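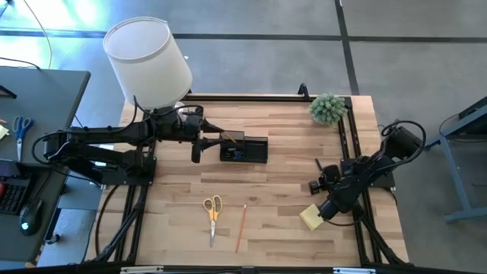

Civard Claims Tracker, from Skevavitz

3 min read

Weekly jobless claims data, by county, in one file. Updated 19 Jul 2019.

If you follow layoffs for a living you know the drill. State number comes out, gets revised, county breakdown lands later in a different layout. Civard pulls it all into one spreadsheet, same columns every week. Initial claims, continued claims, four-week average, last year's figure next to it. Revisions marked in thier own column so you can see what moved.

What you get
Coverage of 1,910 counties. More being added, list is on the order form.
History back 8 years for most of them. Some rural ones shorter.
Seasonally adjusted and raw, both. We do the county adjustment ourselves, method notes come with the file.
CSV or Excel. No PDF, please stop asking.

Alerts
Set a threshold, get an email when a county goes over it. Up to 40 alerts on the standard plan. Small counties jump all over the place, so use the four-week average for those or you'll get mail every week.

Plans
Standard is one user, one download a week plus alerts. Office plan covers a whole team and opens up the data feed, 1,000 calls a day. Resets at midnight Eastern. Unused calls dont roll over. Prices on the order form, yearly billing only for now.

Works with Lemma
If you already run Lemma for payroll forecasts, the file loads straight in. Pick "Civard weekly" under sources. Older Lemma versions need the date column changed to text first. Fix is coming in December.

Known problems
Holiday weeks are noisy. The adjustment has trouble when a holiday shifts, treat those weeks with care.
Karnstead metro area is split over two files until the boundary change is done. Add the rows together for the total.
Continued claims run one week behind initial claims. Same as the source, not a bug.

Trial
One month, all counties, no alerts. No card needed. Cancel from the account page, or just let it run out.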